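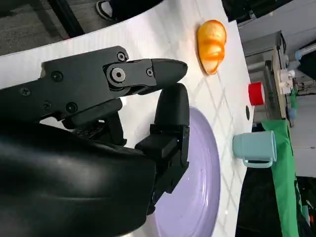
In Praise of Buying One Chair at a Time

July 24, 2020

We bought our first proper sofa as part of a set. It came with a loveseat, an armchair and a footstool, all in the same oatmeal cloth, and the shop threw in a pair of cushions to match. I remember feeling very grown up as we signed for it. Everything would go together, and I wouldn't have to think about the sitting room again for years and years.

Well, I thought about it every day. The sofa was lovely, and I still miss it a bit. The loveseat was in the way of the radiator. The armchair had the same low, deep seat as the sofa, which suited my husband and defeated my mother, who had to be hauled out of it by both hands at the end of every Sunday lunch. The footstool we fell over. When we moved to the house in Dralley we gave away everything except the sofa, and I made up my mind (a little crossly, I admit) that I would never again buy furniture by the set.

I know this puts me at odds with most of the furniture trade. Walk into any big showroom and you'll find the floor laid out in little rooms, each with its suite and its matching tables, and a card telling you how much you save by taking the lot. The last time I went round Trudari there were 27 of these rooms, and I counted them only because I'd lost my husband and was going up and down the aisles looking for him. They were very handsome. They were also hard to tell apart after the first half dozen, and in every one of them the coffee table was exactly the same brown as the side tables, as though that were a rule somebody had passed.

Now, I do understand the appeal. If you have an empty house and a new job and perhaps a baby on the way, you want somewhere to sit by the end of the week. A set gives you that, and I'd never sneer at anyone who buys one. It's often cheaper, too, at least on the day. My quarrel is with the idea that it's the proper way to do things, and that a room put together over ten years from this shop and that auction is somehow unfinished or a bit of a muddle.

Take the saving, for a start. I worked ours out once on the back of an envelope. We'd saved £100 by buying the full set, and we'd paid a good deal more than that for a loveseat that warmed itself on our radiator and a footstool that lived behind the door. You only save on the things you'd have bought anyway. I was well into middle age before I took that in, and I still have to say it to myself out loud in front of a sale sign.

Then there's the matter of bodies. People come in different sizes, and so do their knees! My favourite chair now is a plain upright thing with wooden arms from Ghoneim, the second-hand place behind the station. It cost me £40 and the seat is high and firm, and my mother sails out of it like a duchess. My husband can't bear it. He has a great squashy armchair, bought new from Mukov after nearly a year of grumbling about the price, and he is asleep in it as I write this. No set on earth would have had both of those chairs in it -- and yet they sit either side of the same lamp and look perfectly friendly together.

I'm asked sometimes how you stop it all looking like a jumble sale, and I'm not sure I've got a clever answer. I try to keep the heights sensible, so that one person isn't talking down at another. I like to have a colour that turns up more than once, even if it's only in a cushion or the edge of the rug. Mostly I just live with a thing for a while before I buy the next one. The room tells you what it's short of if you're patient, and you may find it's a shelf you wanted all along and not a table at all.

Patience is the hard bit, I'll grant you. We spent our first December in the new house with the sofa, two garden chairs and a tea chest for a table, and I did lie awake wondering what the in-laws would say. They said very little. They ate mince pies off the tea chest and my father-in-law took such a liking to one of the garden chairs that he asked for it again the following year. By then it had gone back outside and I had to go and fetch it in and wipe it down.

There's also something to be said for being able to change one thing. When a leg goes on a chair that belongs to nothing else, you mend it or you swap it, and the rest of the room carries on. When one went on our old armchair, the maker had stopped doing the oatmeal cloth, and we were told quite cheerfully that we might like to replace all four pieces. I'm afraid I was rather short with the young man on the telephone, and I've felt bad about it since, as it was hardly his doing.

So if you're standing in a showroom with the card in your hand, sit in every single piece before you decide, and sit for longer than feels polite. Take along the person with the worst knees. If you love them all, buy them all, with my blessing. If you only love the sofa, ask what it costs on its own. They will usually tell you, though they may have to go and find out.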